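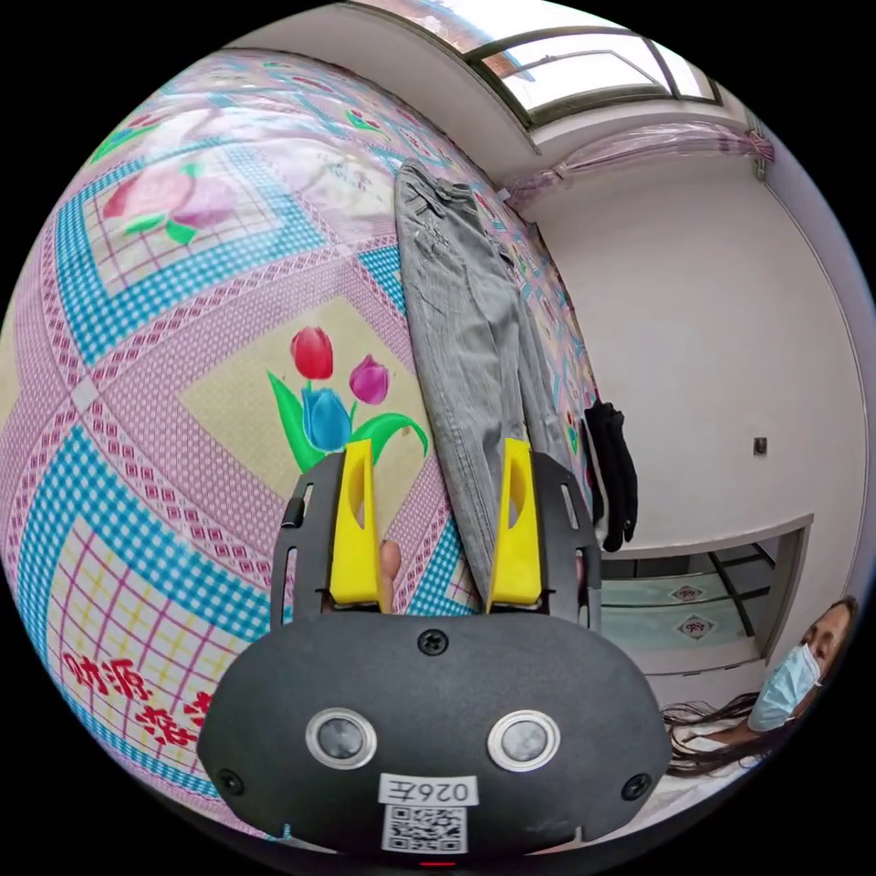
Chapter 9
Administrative Penalties: Notice, Amount and Payment

9.1 Scope of the chapter

Chapter 8 dealt with offenses tried before a criminal court. A much larger number of breaches never reach one. Parking in a loading zone, leaving building debris on a sidewalk, running a food stall without a current permit and playing amplified music after the permitted hour are all handled, in most systems, by an official who issues a notice and a person who either pays or objects. The law that governs this exchange is the subject of the present chapter.

The examples are drawn from the municipality of Stistton, whose Code of Local Penalties is short enough to be read in full and is reprinted in Appendix C. References to "the Code" are to that text. Readers working in another jurisdiction should compare each section with the equivalent provision of their own law, as time limits and the order of appeals differ widely.

9.2 Terms used

Administrative penalty. A sum of money, or a temporary restriction on a license, imposed by a public authority without a criminal trial. Payment does not create a criminal record.

Issuing officer. A person authorized in writing to sign a penalty notice. A notice signed by anyone else is void under section 4 of the Code, even if the breach is admitted.

Respondent. The person or firm named in the notice. The respondent need not be the person who committed the act. In parking cases it is normally the registered keeper of the vehicle.

Objection. A written statement filed with the issuing authority asking it to cancel or reduce the penalty. An objection is distinct from an appeal, which is heard by a tribunal and is treated in Chapter 10.

Base amount. The sum listed in the schedule for a given breach before any increase or reduction is applied.

9.3 Contents of a valid notice

Section 6 of the Code requires that a notice identify the respondent, state the provision breached, give the place and time of the breach, state the amount due and explain how an objection is made. Each of these is mandatory. The tribunal has held repeatedly that the last requirement is not met by a general reference to "your legal rights"; the address for objections and the period allowed must both appear on the face of the notice.

Small errors are treated differently. A misspelled street name does not invalidate a notice if the location can be identified from the rest of the document. A wrong vehicle registration generally does, as the registration is the only link between the breach and the respondent.

In Sedgwick v. Stistton, the respondent, Darren Sedgwick, received a notice for placing a dumpster on the roadway without a permit. The notice named the correct street but cited the provision on abandoned vehicles. The authority argued that Mr. Sedgwick knew perfectly well what the notice concerned, and he did not deny it. The tribunal canceled the penalty. In its view, a respondent is entitled to test the facts against the wording of the rule, and cannot do so when the wrong rule is given. The authority was free to issue a corrected notice but had by then run out of time.

9.4 Service

A notice takes effect when it is served. The Code permits personal delivery, mail to the last known address and, for vehicles, attachment to the windshield. Electronic service is allowed only where the respondent has agreed to it in advance.

Mailed notices are presumed served on the second working day after mailing. The presumption may be rebutted by evidence, though a bare statement that nothing arrived is seldom enough. In the Lightfoot matter the respondent, Maureen Lightfoot, produced a mail-forwarding confirmation showing that her letters were going to a different address throughout September. The tribunal accepted this and allowed the period for objection to run from the day she first saw a copy.

9.5 Calculating the amount

The schedule to the Code sets a base amount for each breach. The issuing officer has no power to depart from it at the time of the notice. Three adjustments may follow later.

First, the amount is reduced by half if it is paid within the early payment period. Payment in this period ends the matter, and no objection may then be filed.

Second, the amount is increased if the respondent neither pays nor objects before the final date. The increase is fixed by the schedule and is not a form of interest.

Third, a repeat breach within the same year is charged at double the base amount. For this purpose two breaches count as the same only if they fall under the same provision.

Worked example. Holroyd, a catering firm, is served with a notice for trading without a current street permit. The base amount is $200. If the firm pays early, it owes $100. If it waits until after the early payment period but pays before the final date, it owes $200. If it lets the final date pass, the schedule adds $36, and it owes $236. Suppose that the firm pays this sum and is found trading without a permit again in the same year. The new base amount is $400, and the early payment reduction applies to that figure.

9.6 Corporate respondents

Where the respondent is a firm, the notice must give its registered name. A trading name alone is insufficient. In one reported case a notice was addressed to "Ovix", which was the name painted over the shop door. The registered owner was Jaltutden, and the tribunal found that no legal person had been served.

Managers are not personally liable for a penalty imposed on the firm unless the provision says so. Section 19, on the storage of flammable waste, is the main exception. It allows a second notice to be issued to the individual responsible for the premises. In practice the authority must show that the individual had actual control over storage at the time. A job title is evidence of control but does not establish it.

9.7 Grounds of objection

An objection may be based on fact, on law or on hardship. Objections on fact dispute that the breach took place or that the respondent was responsible for it. Objections on law accept the facts but deny that the rule covers them, or point to a defect in the notice. Objections on hardship accept liability and ask for a reduction or for payment by installments.

The grounds may be combined, but the authority must answer each one separately. A reply that deals with hardship and is silent on a disputed fact is incomplete, and the period for appeal does not begin until a full reply is given.

Review questions

1. Marjorie Penrose receives a notice that states the correct provision and amount but leaves out the time of the breach. Is the notice valid under section 6?

2. Yogesh Chauhan pays within the early payment period and later finds a receipt proving that his permit was current. What difficulty does he face in filing an objection?

3. Yvonne Pickering manages a warehouse and is served under section 19. She was on leave when the waste was stored, and a deputy held the keys. Which facts would the authority need to establish?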